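Cell Four, Nights

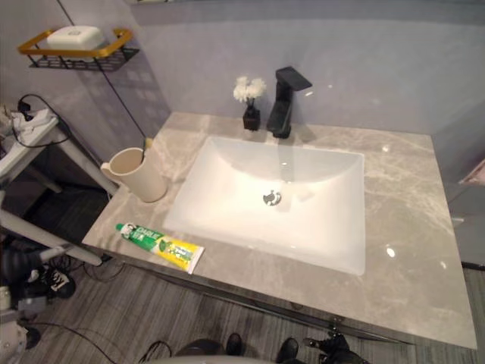
The left wrist had been dropping for a week. Nalent said firmware. Nalent always said firmware. Damilola said it was the cable and had said so in the log, twice, in capitals the second time. Ten past two in the morning, June, window open, moths. She had the basin cell to herself, the marble top, the black tap, those white flowers in their little vase that Folasade insisted on. A proper bathroom, Folasade said, has flowers. The toothpaste lay near the front edge, cap to the left, and that was the whole job. Pick up the Darlie. Put it in the mug with the brush. A child could do it half asleep and mostly does.

Run one. Arm went out, fingers closed, lifted. Wrist sagged. Tube on the marble with a slap.

She wrote it down.

Run two, fine. Run three, fine. Run four, the sag again, same place, just as the elbow came past the corner of the sink. Same place. Firmware doesn't know where the sink is.

She rang Bello.

"You're asleep," she said.

"I was."

"What did you use on the wrist loom, when you put the new one in?"

Long breath. A tap running somewhere at his end, or rain. "Whatever was in the drawer."

"Which drawer?"

"Damilola. The drawer."

She went and looked. Short looms on the left, long ones on the right, Salamatu's handwriting on both, 500 and 600. Millimetres. Empty space on the left where one was missing. None gone from the right.

"You fitted the five hundred."

Nothing from Bello. Then, "It reached."

"It reaches when she's parked."

"It reached, I checked it, I did the whole sheet."

"Parked."

"Well, yes, parked."

She put him on the bench, still talking, and hit the stop. Waited for the drives to click off. Power out at the wall too, tag on the plug, becuase Halima had once found her with her hand in a live one and had not shouted, just gone very quiet and made tea. Worse than shouting.

Cover off the forearm. Four screws, one of them chewed. Bello again. Inside it was all there to see if you had a torch and a bad mood: the loom pulled tight as washing line across the elbow, the plug at the wrist leaning in its socket. Every time the arm reached far enough the plug rocked, the 48 volts went away for a blink, and down went the wrist. Come back in, plug settles, everything's lovely. A week of that. A week of Nalent sending patches.

"Is it bad?" said the bench.

"It's tight."

"Do you want me to come in?"

She thought about it. He lived out past the Drullo works, two buses and at this hour no buses.

"No. Stay on though."

So he stayed on. She cut the ties, nine of them, he'd been generous, and drew the short loom out slowly. Checked the pins under the magnifier. One was dull, pushed back a bit. She swapped the socket half as well, there was a spare in the Grellow tin, only the one. Must order. Wrote ORDER on her wrist in biro.

Long loom in. Round the elbow with a loop left in it, a soft one, two fingers. She bent the arm by hand, all the way out, all the way back, out and twisted. The loop opened and closed. Plug didn't stir. Again. Again. New ties, snug, not strangled. Cover on. New screw for the chewed one.

"Bello."

Snoring.

Tag off, power on, the long home routine where she goes round every joint like somebody getting out of a low chair. Zeroes good. Damilola pushed the tube back to its spot and stood behind the line.

Run five. Out past the sink corner. She didn't breathe. Fingers closed, lifted, came across the basin, wrist dead level. Tube in the mug, a bit crooked, leaning on the brush.

She did it over and over till the window went grey. Not one sag. Somewhere in there Bello woke up and said "what" and she said "go to bed" and he said he was in bed.

Then the log. Old loom short, new loom fitted, socket changed, check reach at FULL STRETCH not parked. She got to the box for cause and held the pen over it for a while. Effiong would read it at eight, and Effiong kept a list.

Wrong part from drawer, she wrote. Labels too small. Will redo lables.

She found the fat marker and did them before she went home.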